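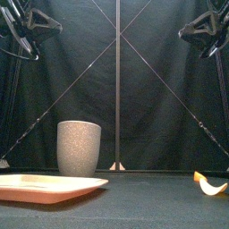
Cikomier Bench Rules Kit for Two-Arm Table Cells

The Cikomier kit is a set of printed rules, checklists and table markers for places where two robot arms work over one table. It is made for teaching rooms, small laboratories and workshops which handle household objects: cups, plates, food scraps, cloths and similar. The kit does not contain any robot parts, and it does not replace the manual of your arm or the safety law of your country. It helps the people at the table to work in the same way every day.

The text of the rules was written by Ivars Jõgi and checked on real tables by Agnese Rozīte. The second edition came out in February. If you have the first edition, please see the note about replacement sheets at the end of the page.

What is in the box

4 wall cards, laminated, one for each part of the work (before, during, pause, after)
1 rule book, spiral bound, 11 chapters
200 check sheets in a tear-off block
1 roll of matte marking tape, dark gray
1 cable inspection card
1 folder for finished sheets

How the rules are organized

Every rule is one sentence and has a number. Under the sentence there is a short explanation and a line called "Who does it". We tried to avoid the words "should" and "if possible". In our experience, operators read them as permission to skip the step.

Rules for the start position

1.1 Before a person puts a hand over the table, both arms are parked high and both grippers are empty.
1.2 The operator says "parked" aloud and waits for the answer from the second person.
1.3 Objects are placed only when both arms are parked. It is not enough that the arm on your side is parked.
1.4 The middle of the table, where the reach of the two arms meets, is kept free at the start. If your task needs an object in the middle, write it on the check sheet.

The rule 1.3 receives the most questions from our customers. Many users think that the left arm belongs to the left person and the right arm to the right person. But two arms which face each other usually share some space, and a wrong command can go to any of them.

Rules for objects and food waste

2.1 Each object has an agreed side, and the side is written on the sheet before the first run.
2.2 A plate lies flat and with its full base on the table surface.
2.3 Open cups are dry inside, unless the task is about liquids.
2.4 Fruit peel and other food pieces are replaced at the end of every session. They are not kept for the next day.
2.5 After food pieces the table cloth is wiped, and the gripper fingers are wiped also.

Peel changes its shape when it dries, and the grip which was good in the morning can be poor in the afternoon. For this reason the check sheet has a field for the time when the peel was put on the table. Please fill it also for short tests.
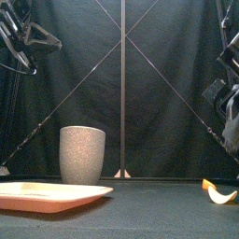 Rules for frames, poles and tension cables

3.1 Diagonal cables behind the work area are checked once a week by eye and by hand, with power off.
3.2 The checking person looks at each end fitting, each ring and the place where the cables cross.
3.3 Nothing is hung on a cable or on a pole. This includes tags, gloves and lamps.
3.4 The backdrop curtain is fixed so that it cannot be pulled forward into the reach of an arm.
3.5 A foot or bracket which moved is reported before it is pushed back.

We recommend Saturday for the weekly check if your room is closed on this day, but any fixed day is good. The cable inspection card shows which signs are acceptable and which are not. It fits wire cables and also rods with a thread.

Rules for a pause

4.1 An open gripper above the table is treated as a moving gripper until the arm is confirmed as stopped.
4.2 During a pause longer than a few minutes the arms go to the park position.
4.3 The person who made the pause is the person who ends it.

Versions

Cirkano: the standard kit, for one table.
Després: the same kit with the rule book in English and French.
Pretton: for schools, with bigger letters on the wall cards and with 3000 check sheets instead of the block.

All versions have the same rules and the same numbers, so a mixed group can use them together.

Questions we receive

Can I change the rules?
Yes. Every chapter has empty lines for local rules. Please give them numbers with the letter L, so that they are not confused with ours.

Do I need two persons?
The kit is written for two. Chapter 9 describes work with one person, and in this case the rule 1.2 is changed to a written confirmation.

Will the tape damage the table surface?
It was tested on cloth-like and painted surfaces. On felt it can take some fibers when you remove it, so first try a small piece near the edge.

Replacement sheets

Owners of the first edition can order the changed pages of chapters 2 and 3 without payment. Write us the number from the back cover and your postal address. The packing usually takes around 4 working days. Old pages of these chapters should be taken out of the book on the day when the new ones arrive.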